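十月，夜里，雨停了又下

回到住处已经过了十一点，鞋袜都湿透，先烧了一壶水，把袜子搭在暖气片上，才坐下来写。本来想直接睡的，可是脑子里还在转，右臂那一声“嗒”总在耳朵边上，不写下来恐怕要带到梦里去。

事情要从早上说起。早上出门的时候心情其实很好，Jarkholm那边的坡道上落满了叶子，踩上去软软的，我在拐角那家面包铺买了两个肉桂卷，一个路上吃了，一个留着当下午的点心（后来压在包底，压成了一张饼，晚上还是吃掉了，味道一点没变）。到了实验间，先给控制柜通电，等它自检，这段时间我习惯泡茶，今天泡的是家里寄来的那罐炒青，放得有点久了，香气淡淡的，倒也不难喝。

今天的安排很平常：双臂在桌面上拿放黑色的小物件，左手归左手，右手归右手，中间留出一块两边都可以进的区域。这一套动作我们跑了好几个星期了，参数是夏天在Bristcombe那边定下来的，后来搬到这边，桌子换了，底座重新固定过，标定也重做了，一直没有出什么大毛病。所以我今天有一点松懈，这一点要老老实实写下来，给以后的自己看。

上午顺顺当当。左臂夹取的姿态很好看，指头从上下两边合拢，稳稳的，我还在记录本上画了一个小笑脸。午饭吃的是速食汤面，一边吃一边看上午的曲线，右腕的电流有一两处小小的尖峰，比平常高一点点，我看见了，心里也动了一下，然后对自己说，吃完面再看吧。吃完面就忘了。人就是这样，热汤下肚，什么都觉得可以等一等。

出事是下午，运行到第141次的时候。右臂本来应该停在物件上方，等左臂退开，再慢慢下去。结果它没有等。它往下走了一截，指尖压到了盒子上，不重，可是我听见了那一声“嗒”，脆脆的，像谁把指甲敲在碗沿上。照理说这时候力的阈值应该触发，手臂自己停住，报警灯亮起来，软件里弹一个红框。什么都没有。界面上还是一片安安静静的绿色，好像世上太平得很。我愣了大概一口茶的工夫，才伸手去拍急停。拍下去它倒是停得干脆，两条手臂都定住了，我的茶也洒了半杯在裤子上。

说起来惭愧，我站在那里第一个念头竟然是，急停还管用，真好，真想抱抱它。这个红色的大按钮平时我嫌它占地方，上面还挂过外套（这个习惯从今天起改掉，已经在旁边贴了条子）。

定了定神，我没有急着复位，先把日志拷了一份，再拷一份，放在两个地方。从前在Grenavley做事的时候吃过亏，一着急重启，缓存清空，后来三天都在猜谜。这次学乖了。日志一共1,414行，我从头读起，读得眼睛发酸，外面天也慢慢暗下来，雨打在窗沿上，倒有点像小时候在外婆家写暑假作业的光景。

读到后半段才找到线索。力的读数在右臂下降之前就冻住了，数值一动不动，一直是同一个数，连小数点后面都没有变过。程序还在老老实实地拿这个死掉的数去和阈值比，当然永远不会超。也就是说，手臂以为自己什么都没有碰到。我读到这里后背有点凉。盒子倒没什么要紧，可是白天我擦桌子的时候，手臂还带着电，我的手就在那块地方来来去去，想想真是不应该。

至于它为什么没有等左臂退开，目前我还说不死。左臂“已让开”的信号在日志里是有的，时间上却早得奇怪，好像是上一轮留下来的旧信号没有清掉。两个毛病凑在一起，平时单独来一个都不至于这样。Kárason那一版的等待逻辑我一直觉得写得漂亮，今天重新看，漂亮是漂亮，可它默认信号总是新鲜的，没有检查时间戳。这个不能全怪它，搬过来的时候接口是我改的，当时图省事，把校验那几行注释掉了，想着过几天再补回来。过几天，又过几天，就到了十月。
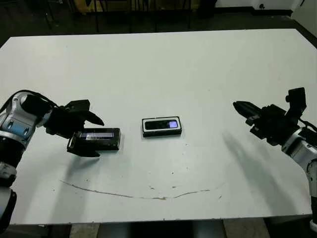
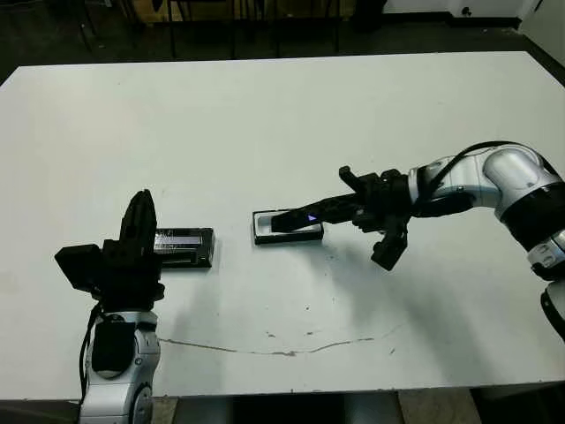
两张都是今天的工作台：前一张，左爪夹着黑盒，右爪空着悬在桌面上方；后一张，左爪合拢朝上，右爪的一根长指搁在黑色托盘上。

晚饭前我把右腕的线重新查了一遍。查线这件事急不得，我把台灯拉过来，坐在小凳子上，一段一段摸过去，接头一个一个拔下来再插回去。有一个接头插得不够深，卡扣没有扣上，轻轻一拨就会晃。晃一下，读数断一下；驱动那边断了也不吭声，只把最后一个数留在那里继续往上送。我试着拨了几回，果然冻住的样子和日志里一模一样，心里一下子亮堂了许多，虽然裤子还是湿的，茶也凉透了。

扣紧以后，我把速度降到原来的百分之四十，让右臂空走，旁边不放任何东西，我自己退到黄线外面，手就放在急停上。走了50个来回，读数活泼得很，一直在末位上跳来跳去，从来没有觉得乱跳的小数这么可爱过！不过这也只能说明接头现在是好的，软件那一头还没有动，所以明天不能恢复正常运行，这一条我写在白板上了，字写得很大，还描了一遍。

明天要做的，趁还记得，先写在这里。读数要加一个心跳，数值太久不变就当作故障，直接停，宁可误停，误停我不嫌烦。让位信号每一轮开头清掉，时间戳的校验补回来，注释掉的那几行一行一行看过再放开，不许偷懒。擦桌子之前先断电，挂上牌子。还有那个接头，想找个带锁紧的换上，Bristcombe的旧柜子里好像有一盒，不知道还在不在，得写信去问问。左腕同样的位置也要看，左边今天没有出毛病，可两边是同一批线，同一双手装的，就是我这双手。

事故单也填了。填到“人员受伤”那一栏，写“无”，写完看了好一会儿。填到“原因”那一栏，本来只想写接头松动，笔停了停，还是把注释掉校验的事也写上去了，连同中午看到电流尖峰没有理会的事。写的时候脸有点热，写完反而轻松，好像小时候打碎了碗，自己先去跟大人说了一样。

桌面上那道弯弯的褐色痕迹今天也盯着看了好久，每次等程序的时候眼睛都会落在那里，看得久了像一条小河，旁边的斑点像河滩上的石子。改天拿点去污膏来擦擦看，擦不掉也罢了，看惯了。

回来的路上雨又下起来，我没有带伞，沿着Jarkholm的坡慢慢走，反正已经湿了。叶子贴在石板上，路灯照着，一片一片亮晶晶的。走到半坡忽然想起实验间的窗有没有关，站在雨里想了半天，折回去看，关着的。顺便又看了一眼控制柜，电也断着，急停按在下面，这才安心往回走。

水开了，去泡个脚，明天早一点起，面包铺开门就去，这回肉桂卷要单独拿一个纸袋装。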